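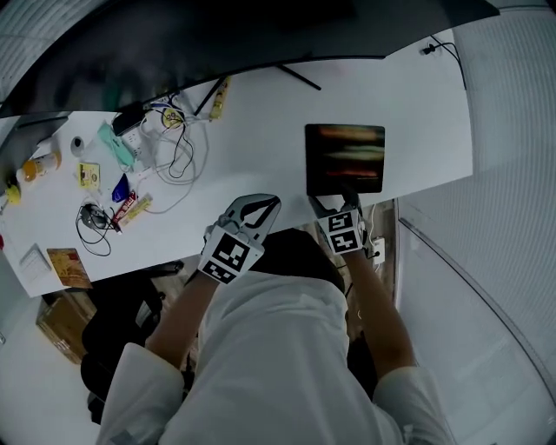
A cooperativa de tradução Dralard encerrou em julho o primeiro ano de trabalho inteiramente a distância, e a coordenação do serviço de legendagem aceitou fazer o balanço para este boletim. «O volume cresceu, mas o que mudou de facto foi o ritmo», afirma a coordenadora. Foram entregues 3.509 minutos de legendas em 18 línguas, a maior parte para o arquivo documental Kratochvíl. O posto de trabalho recomendado aos tradutores é simples: uma secretária branca e comprida, um monitor curvo escuro e um tablet pousado à frente, no qual se pode consultar o glossário sem cobrir o vídeo.

Questionada sobre os critérios de revisão, a coordenadora explica que cada texto passa por dois leitores. «O primeiro ouve e lê. O segundo lê apenas, como fará o público», refere. A regra das duas linhas por legenda mantém-se, com exceção dos títulos do ciclo Plerkby, cujos diálogos sobrepostos obrigaram a um acordo próprio com o cliente.

A terminologia continua a ser o ponto sensível. O glossário comum recebeu mais de 117 entradas novas, muitas ligadas à navegação fluvial – um vocabulário que varia de porto para porto. «Há palavras que só existem numa margem do rio. Preferimos conservá-las», sustenta.

Para o próximo ciclo está prevista a passagem à plataforma Tokeo, com formação destinada aos 49 colaboradores regulares. As sessões decorrerão da parte da manhã e ficarão gravadas. As candidaturas à bolsa de revisores permanecem abertas na secretaria da cooperativa.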